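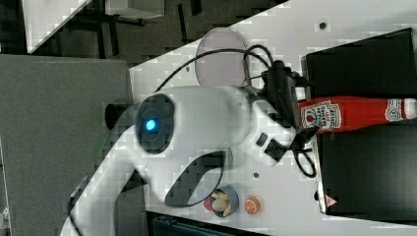

A robot arm with a two-finger gripper beside a bottle, toy food and a bowl on a white tabletop.

Home > Robotics > Robot learning > Teaching methods
Kátia Quintana, 8 Aug 2020

Teaching by demonstration is a way of programming a robot in which a person shows it a task and the robot's software works out how to repeat it. The person may move the arm by hand or drive it from a distance with a controller. In both cases the movements are recorded and later used to build a program, or to train one. The method is also called programming by demonstration and, when the recordings are used to train a model, imitation learning.

Background

The earliest form was used on factory painting and welding robots. An operator led the arm through a path, the positions were stored, and the machine played them back. This is known as teach and playback. It works well as long as every part arrives in the same place, and poorly when anything moves. Later work tried to get past this by recording what the robot's cameras saw along with what its joints did, so that a movement could be tied to the position of an object.

Teaching by hand

In hand teaching, also called kinesthetic teaching, the person holds the arm and pushes it through the task. The motors are put in a mode where they carry the weight of the arm but don't resist the push. The person feels the limits of the joints directly and needs little practice. There are drawbacks. The teacher's hands and body tend to get in the way of the cameras, and it is hard for one person to guide an arm and work the fingers at the same time. A guiding hand also adds forces that won't be there when the robot repeats the task alone.

Remote control

In remote control, or teleoperation, the person stands or sits away from the arm and works an input device. Common devices are:

Handheld controllers, tracked in space
Six-axis mice
Leader arms, which are copies of the robot that the operator moves by hand
Gloves

A leader arm is usually the easiest to learn because each joint matches a joint on the robot. The Cledero, a leader arm made by Skoltomen, follows this pattern and comes in two sizes. Handheld controllers cost less but give no sense of touch, so the operator has to judge contact by eye. Delay between the operator and the robot is a known problem – even a short lag makes people slow down and overcorrect.

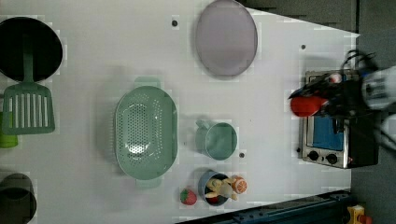
Household tasks are often taught on a tabletop with toy objects, which are light, cheap and hard to break. A session is made up of many short recordings, called episodes, each with a written instruction such as "put the strawberry on the plate." The choice of objects matters more than their number. A colander with handles, a mug, a slotted spatula and a toaster oven all call for different grips, and an arm taught only on round food will do badly with most of them. Objects are moved between episodes so that the robot doesn't learn one fixed layout.

Recording and labeling

An episode normally holds the joint positions, the opening of the gripper, one or more camera views and the time of each reading. Someone then marks whether the task was done. Failed attempts may be kept, since a recording of a missed grasp followed by a second try shows the robot how to recover.

The amount needed varies widely. The Ikell collection, put together by a group under Odair Batista, has more than 2,000 episodes, of which 669 were recorded by hand teaching and the rest by leader arm. Six operators took part. Batista reported that the differences between operators were larger than the differences between the two methods – one would reach for a cup from above, another from the side, and a model trained on both sometimes stopped halfway between. The group's answer was a short written guide on how to approach each object. The guide was revised in December, after the first half of the recordings had been made, and the earlier episodes are marked separately for that reason.

Limits

A robot taught this way can copy only what it was shown or something close to it. Changes in lighting, table height or camera position may be enough to make it fail. Small errors also build up: once the arm drifts away from the recorded path, it meets situations that no operator demonstrated. One common remedy is to let the robot run, have a person take over when it goes wrong, and add the correction to the recordings.

Safety

Arms used for hand teaching have limits on speed and force, and a stop button is kept within the teacher's reach. With remote control the operator may not see everyone near the arm, so the work area is normally marked off.

See also
Teach pendant
Leader arm
Sales (simulator)
Grasp planning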